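## 4. Setting up a supporter event page

Read this section before you publish anything. The Vastard sign-up tool is easy to start and awkward to undo, and most of the trouble campaigns have with it comes from trusting the default settings. The sales material calls them "ready to go". Treat that as an opening offer.

You will need an organiser login, the venue's postcode and a mailing list that has been through the checks in section 3.

### 4.1 Create the page

1. Log in and choose **Events**, then **New event**.
2. Pick **Rally**, **Street stall** or **Phone bank**. You can't change the type later. If you choose the wrong one, delete the draft and start again.
3. Type the event name as it should appear on a phone. Anything past the first line is hidden on small screens.
4. Enter the venue by hand. The postcode look-up is supposed to fill in the address for you. It often picks the building next door.
5. Set **Places available**. The box already says 728. That number means nothing and has no link to your venue, so type over it.
6. Click **Save draft**. Don't click **Save and go**, which publishes the page and emails your list in one step.

**Caution:** There is no recall button for email. The "Undo send" link only takes the message out of your own outbox view. Your supporters still have it.

### 4.2 Header and background

Every page needs a header picture. Upload something plain, as the event name is printed over it in white and busy pictures make it hard to read. The Testov theme also adds a dark strip behind the text, and you should leave that switched on.
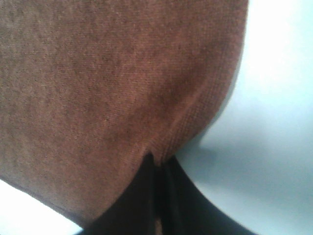
*Fig. 4: Brown knit, ribbed hem.*

7. Under **Design**, choose **Upload header**.
8. Drag the picture until the part you want sits behind the title. The preview shows the desktop version only, whatever the label says.
9. Open the draft link on a real phone and check it there.

**Note:** The "Smart crop" option claims to find the most important part of a picture. We have not been able to work out how it decides. Crop by hand.

### 4.3 The sign-up form

Keep the form short. Vastard will suggest 14 questions, including employer and favourite news source, and will tell you that more data means better results. It doesn't say better for whom. Every extra box is something people can give up on, and something you then have to store safely.

10. Remove every question except name, email and postcode.
11. Add a phone number box only if someone is going to ring the people who fill it in.
12. Check that the consent box is **unticked** by default. Look again after each software update.
13. Paste in your own privacy wording. The sample text supplied was written for shops and mentions refunds.

### 4.4 Connecting other services

If you use Istavora for text messages, connect it now.

14. Go to **Settings**, then **Connections**, and paste in your Istavora key.
15. Send a test text to two phones on different networks. A green tick on the screen means the message has left Vastard. It does not mean it has arrived.
16. Set the reminder for 6 pm on the day before the event. The default is 6 am, and you will lose supporters over it.

**Caution:** Do not switch on **Two-way sync** with the Gallagher voter file. It copies changes in both directions, so a typing mistake on a public form can overwrite a good canvass record. Use **Export only** and bring new names across by hand once a week.

### 4.5 Reading the numbers

The dashboard will give you an **Expected turnout** figure as soon as sign-ups begin. Be careful who you show it to. It counts everyone who opened the form, including people who closed it again without typing anything.

At our February rally the dashboard promised more than 283 people. We had put out chairs to match, and a good many stayed empty. Since then we have used the **Confirmed** column, taken off a third, and planned the room on that. It's a crude method – it has still done better than the forecast.

The **Engagement score** is shown beside each supporter as a number out of ten. There is no published account of how it is worked out, and it goes up when someone clicks "unsubscribe". Hide the column under **View**, then **Columns**.

### 4.6 Publish

17. Read the whole draft aloud, including the date and the small print.
18. Ask a second person to fill in the form using their own phone.
19. Click **Publish only**.
20. Wait until the test sign-up appears in the list before you send any email. If it hasn't turned up after an hour, go to section 9.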